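2024년 2월 2일
글 Octavio Ledesma
인쇄하기 | 이메일로 보내기

빨래 접기 이야기를 또 합니다. 지난번 글에 답이 너무 많이 달려서요. 미리 말해두지만 저는 '정리하면 인생이 바뀐다'는 쪽 사람이 아닙니다. 양말을 세워 넣는다고 제 인생에 뭐가 생긴 적은 없어요.

1/ 발단은 12월에 산 Gadano 정리 가이드였습니다. 174쪽짜리 책인데 그중 티셔츠 접기에만 한 장을 통째로 씁니다. 3분의 1로 접고, 다시 3분의 1로 접고, 손바닥으로 눌러 '옷을 안심시키라'고 합니다. 옷이 뭘 걱정하는데요.

2/ 그래도 돈을 냈으니 해봤습니다. 첫날은 검은 옷만. 검은 옷을 검은 판 위에 올려놓고 접어본 분은 아실 겁니다. 어디가 소매고 어디가 그림자인지 안 보입니다. 책 사진은 전부 흰 셔츠에 밝은 마루예요. 그 조건이면 저도 잘합니다.

3/ 책에서는 '한 벌씩 꺼내라'고 하는데, 빨래는 한 벌씩 나오지 않습니다. 뭉쳐서 나오죠. 검은 것 두 벌, 회색 하나, 그보다 밝은 회색 하나. 전부 구겨진 채로요. 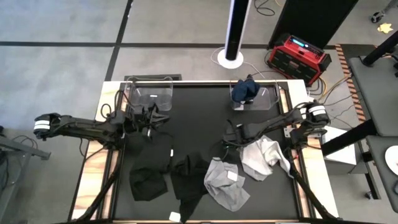

4/ 순서 문제도 그렇습니다. Gadano는 어두운 색부터, Wukell 블로그는 큰 것부터, 제 어머니는 '손에 잡히는 것부터'입니다. 세 가지 다 해봤고 차이를 못 느꼈습니다. 굳이 고르라면 어머니 편을 들겠습니다. 책값이 안 드니까요.

5/ 투명 통에 대해서도 한마디. 정리 좋아하는 분들은 투명 통이면 안이 보여서 찾기 쉽다고 합니다. 남색 옷을 접어 넣으면 남색 덩어리가 보입니다. 스웨터인지 트레이닝 바지인지는 꺼내봐야 알아요. 불투명한 통이랑 뭐가 다른지 모르겠습니다.

6/ 그리고 높이. 접은 옷이 통 테두리 위로 불룩 올라오면 그건 들어간 겁니까, 얹힌 겁니까? 뚜껑이 있는 통이었으면 안 닫힙니다. 이 얘기를 했더니 Genowefa Szewczyk 님이 '그러니까 뚜껑 없는 통을 사는 것'이라고 답을 주셨는데, 솔직히 반박을 못 했습니다.

7/ 라벨 얘기도 많이들 하시더군요. 통마다 라벨을 붙이면 가족이 알아서 넣는다고. 저희 집에서는 '수건'이라고 써 붙인 통에 지금 충전기가 들어 있습니다. 제가 넣었습니다.

8/ 옷에 달린 흰 태그는 의외로 쓸모가 있습니다. 까만 옷 더미에서 제일 먼저 눈에 들어오는 게 그거라서, 저는 태그부터 찾습니다. 목에 달린 건 위쪽, 옆구리에 달린 건 망한 쪽. 책에는 없는 내용입니다. 다만 요즘은 태그 없이 목 안쪽에 인쇄만 한 옷이 늘어서 이 방법도 오래 못 갈 것 같네요.

9/ 다음은 '털기'. Surnstead 세탁 안내문에는 접기 전에 옷을 들어 올려 세게 한 번 털라고 되어 있습니다. 주름이 펴진다는 거죠. 저는 이게 제일 의심스럽습니다. 한쪽 끝만 잡고 들면 옷은 그냥 길쭉한 기둥이 됩니다. 가로로 잡힌 주름은 그대로 있고 아래쪽만 제멋대로 벌어져요.

10/ 양어깨를 잡으라는 반론이 있을 겁니다. 맞는 말인데, 양어깨를 찾으려면 옷이 이미 펴져 있어야 합니다. 뭉친 옷에서 어깨 두 개를 한 번에 찾는 분 계시면 방법 좀 알려주세요. 저는 하나는 어깨고 하나는 밑단입니다. 늘.

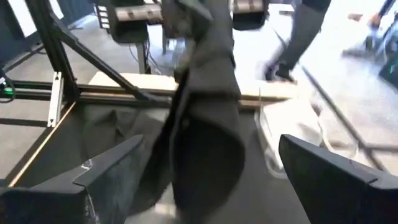 11/ 그래서 며칠은 털지 않고 바로 바닥에 펴서 손으로 밀어봤습니다. 결과물만 놓고 보면 구분이 안 됐습니다. 아내에게 두 더미를 보여주고 어느 쪽이 턴 거냐고 물었더니 '둘 다 다시 해'라고 했습니다. 표본이 작다는 건 인정합니다.

12/ 두꺼운 옷은 좀 다를 수 있습니다. 후드 달린 것들은 공중에서 한 번 풀어줘야 안쪽으로 말려 들어간 소매가 빠지더라고요. 얇은 면 티셔츠는 글쎄요. 팔만 아픕니다.

13/ 접는 판도 샀습니다. 네, 샀어요. Ichikawa 접이판. 상품평이 3,549개 달려 있길래 읽어봤는데 앞의 300개쯤 읽다가 그만뒀습니다. 별 다섯 개의 절반은 '배송이 빨라요'였습니다. 배송이 빠른 것과 옷이 접히는 것은 다른 문제입니다.

14/ 접이판의 실제 성적: 새 티셔츠는 잘 접힙니다. 오래 입어 옆선이 돌아간 티셔츠는 판이 네모나게 접어줘도 꺼내면 비뚤어져 있습니다. 그건 옷 잘못이지 판 잘못은 아니라는 의견도 있던데, 제 옷장에는 그런 옷밖에 없어요.

15/ 시간 얘기. 한 바구니를 책대로 접는 데 걸린 시간을 재봤습니다. 424초. 제 방식(반으로, 또 반으로, 끝)은 174초. 차이 나는 시간에 차를 끓일 수 있습니다. 끓였습니다.

16/ 물론 책대로 접은 쪽이 서랍에서 더 예뻐 보이긴 했습니다. 이틀 동안요. 밑에 있는 회색 티를 꺼내는 순간 위에 것들이 다 무너졌고, 그 뒤로는 두 방식의 차이가 사라졌습니다.

17/ '세워서 넣으면 안 무너진다'는 답이 벌써 보이는데요, 세우려면 서랍이 꽉 차 있어야 합니다. 반쯤 찬 서랍에서는 옆으로 눕습니다. 그러면 북엔드를 사라고 하겠죠. 안 삽니다.

18/ 남긴 것과 버린 것. 색깔별로 나누는 건 계속합니다. 검은 옷끼리 모아두면 한꺼번에 눈을 찡그리면 되니까요. 털기는 두꺼운 옷만. 접이판은 처남에게 갔고, 책은 아직 못 버렸습니다. 중고로 내놨는데 문의가 없네요.

19/ 속옷과 양말은 접느냐는 질문이 계속 오는데 안 접습니다. 통에 넣습니다. 그게 전부예요. 이불 커버 접는 법은 저도 모릅니다. 고무줄 들어간 건 묻지 말아 주세요.

인쇄하기 | 이메일로 보내기

최근 글
- 빨래 건조대, 정말 날개가 필요한가
- 섬유유연제를 석 달 끊어봤습니다
- Wukell 압축팩: 여름에는 납작했는데
- 옷걸이 통일하면 뭐가 좋은지 아시는 분
- 양말 한 짝에 대한 지난번 글의 정정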